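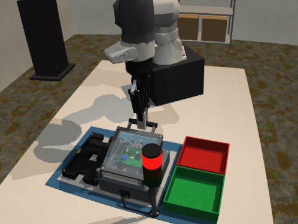 Home | Shows | Blog | Contact

So I did my first paid close-up magic gig on Saturday, at the Pillay hotel, and I'm still buzzing! It was an awards dinner for a company called Tellance, 60 guests, and I went from table to table with two decks and a pocket full of coins (plus one sponge rabbit, which I never used). My hands shook through the first trick. Then a lady at the bar table screamed when her signed card came out of my shoe, and after that I could have gone all night.

The walk-around set ran two hours. Too long! By dessert I was repeating the ring trick to people who'd already seen it over somebody's shoulder. 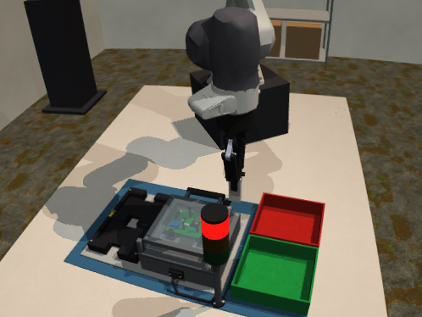

Zikden commented that two hours is fine if you split it, one half during drinks and one between courses, and that you should never go near a table while the food is hot. Good tip, and I'm stealing it for the next one in August. I also need a quieter opener, because the band was LOUD.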